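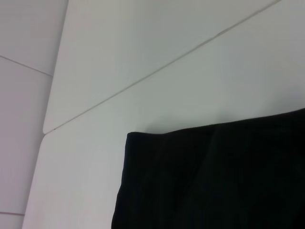 How to Fold Black Clothes So They Stay Black (and Stay Folded)

By Meenakshi Malhotra
April 8, 2025

I own a lot of black. Black T-shirts, black work pants, two black tablecloths from my mother-in-law, and a stack of black napkins I bought for a party in January and have used for every party after it. For years I folded them all on the bed, on top of a cream blanket, and then wondered why I spent my mornings picking fuzz off my shoulders. So this page is everything I've worked out about folding dark things, and I hope it saves you some time with the lint roller!

What you need

A flat, hard, smooth surface. A table is best. I like a white one for dark laundry, and I know that sounds backward, but you can see the outline of the cloth so clearly against it that a crooked edge jumps right out at you. If your table has a leaf or a join in the middle, try to lay the cloth to one side of it. A seam in the tabletop can press a faint line into thin fabric when you smooth over it with your palm.

A slightly damp microfiber cloth for wiping the table.

A lint roller or a clothes brush. I use a brush from Rudetar that I've had for 7 years, and any brush with soft, close bristles will do the same job.

Good light. Black swallows up its own wrinkles, and I have put away many a shirt that looked perfectly smooth under the kitchen lamp and looked like a road map the next morning. Daylight from the side is what you want.

Before you fold

Wipe the table and let it dry all the way. Then turn the garment right side out, hold it by the shoulders (or the waistband, or two corners if it's a napkin) and give it one good snap. Lay it down and brush it in one direction only, top to bottom. Going back and forth just moves the fluff around, and on cotton it can rough up the surface.

Folding a T-shirt

1. Lay the shirt face down with the neck away from you. Smooth it from the middle outward with flat hands.

2. Fold one side in toward the center, taking the sleeve with it, then fold the sleeve back on itself so it doesn't stick out past the edge. Do the other side the same way. You should have a long rectangle.

3. Run your fingers down both long edges. This is hard to judge by eye on black fabric, so trust your hands. You're feeling for a lump where a sleeve has bunched up.

4. Bring the hem up toward the neck and stop an inch short. Then fold in half or in thirds, depending on how deep your drawer is.

5. Turn it over, so the smooth folded edge faces you.

Folding napkins and tablecloths

Match hem to hem, never hem to fold. Hems are thicker, and if you let one land in the middle of the stack it leaves a ridge that will still be there when the guests arrive. For a big tablecloth, fold it lengthwise first and get somebody to hold the other end if you can. My Bhatia tablecloth is 100 inches long and I've never once managed it alone without dragging a corner on the floor.

If an edge comes out sloping, don't tug at the corner. Open up the last fold, smooth it, and fold again. Tugging stretches the hem and then it will slope every time you fold it.

Pants

Fold one leg over the other with the inside seams lined up, tuck in the little point at the seat, and fold from the ankle up. Heavy cotton likes two folds. Thin dress pants are happier on a hanger, and I would leave them there.

Putting things away

Stand the folded pieces on edge in the drawer if you have the depth, with the folded side up. I keep black and navy in separate rows, after going to a dinner in what I thought was a matching set. A cloth divider helps. Mine are from Dovulier, but a cut-down shoebox lined with paper works nicely too.

Tablecloths that only come out a few times a year should be refolded along different lines now and then, or the crease will start to fade into a gray stripe. I do mine when I change over the winter bedding.

A full load of darks takes me 35 minutes with the radio on, brushing included.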